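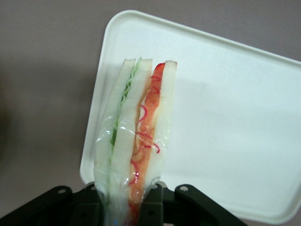 Can the arm be built in a domestic garage, or does it need a workshop?

A garage is suitable if it has a level bench, a mains socket within reach and enough room to walk round three sides of the bench. The shared workshop is needed only for drilling the base plate and for the first powered test, both of which are done under supervision.

Gallery: The Curnen Arm at Kembridge Shared Workshop

The Curnen is a bench-top arm with a two-finger gripper, assembled by members of Kembridge Shared Workshop from a Salenetti joint set and parts made on the premises. The gallery records the handling stage of the build, in which the arm is given ordinary items from the lunch table and asked to move them into a tray. Members who are considering a build of their own are invited to read the notes that follow.

Handling stage, wrapped sandwich
The gripper holds the lower end of a partly wrapped sandwich over the white tray, viewed from the camera at the wrist. The bread and the filling lie between the two black inner blocks, with the clear wrapping creased around them.

Notes on the gripper

Each finger is made up of an outer link and an inner block. The outer link carries the load and the block meets the item. Members assembling the finger for the first time should leave the fasteners at the link slightly loose until both blocks have been brought together by hand and seen to meet squarely. They may then be tightened in turn, a little at a time, beginning with the left side.

The Hegazy controller limits the closing force. It is supplied with the limit set for rigid parts, and that setting is too high for bread, soft fruit or anything in a thin wrapper. The workshop keeps a profile named "soft" on the bench computer, which should be loaded before any food item is placed within reach of the arm. A member who alters the profile must save it under a new name and enter the change in the bench book.

Soft items are to be gripped at one end and lifted with the cut side upward where the shape allows. Gripping across the middle has given poor results on earlier versions of the arm, and members are asked to record further attempts of this kind separately.

Notes on the camera

The camera is fixed at the wrist and looks along the fingers towards the bench. Its bracket has slotted holes so that the angle can be altered. The correct angle is the one at which both inner blocks remain in view when the gripper is open and when it is closed. If either block disappears from view at the limit of travel, the bracket should be tilted and the check repeated.

The lens is close to the work and collects grease and crumbs. It is to be cleaned with the dry cloth kept in the drawer beneath the bench. Spray cleaners must not be used on or near the wrist.

Clear wrapping catches the workshop lights and can mislead the software that finds the edges of an item. Members working on this part of the program should take their readings with the overhead strip switched on and again with the bench lamp only. Both sets belong in the shared folder, with the lighting noted in the file name.

Notes on the bench

A plain tabletop is preferred. Patterned cloths, newspaper and cutting mats are to be removed before a session, together with any tools that are the same colour as the fingers. The tray is placed flat on the tabletop and need not be square to the arm. The program is expected to find it at any reasonable angle, and members should vary its position between attempts.

Cables run from the base to the rear of the bench and must be clipped at each of the marked points. A loose cable near the elbow joint will be drawn in when the arm folds. The stop button is mounted at the front edge and is to be tested at the start of every session by the person who will be standing nearest to it.

Food used in handling work

Food that has been in the gripper is not to be eaten. It goes into the lidded bin by the door at the end of the session, with the wrapping. The inner blocks are wiped down after each item, and the tray is washed in the utility sink and left to drain on the rack. Nuts and foods containing nuts may not be brought to the bench at any time.

Cost and materials

The joint set, controller and camera bracket for the present arm came to £394 in total. The base plate was cut from stock already held by the workshop and is not included in that figure. A member building at home would need to buy the plate, for which the wood and metal store at Kembridge will quote on request. The program runs on a second-hand computer and does not require a separate graphics card.

The finger links may be purchased or made. Members who wish to make their own should ask for drawing 296, which supersedes the earlier sheet and shows the revised position of the fastener at the top of the outer link. Copies of the earlier sheet should be returned to the drawing cabinet for disposal.

Bench bookings

The robotics bench may be reserved for sessions of up to 5 hours. Bookings are entered on the sheet by the main door or by message to the workshop office. A member who has not completed the induction may attend as an observer and may handle parts when the power is off.

Further handling sessions are planned for October, when the arm will be tried with lidded boxes and paper bags. Suggestions for suitable items may be left in the tray marked Curnen in the office.

Use of pictures

Pictures on this page may be reproduced by members and by schools for teaching purposes, with acknowledgement to Kembridge Shared Workshop. Other requests should be addressed to the office in writing.

Page last revised Sunday, April 23, 2023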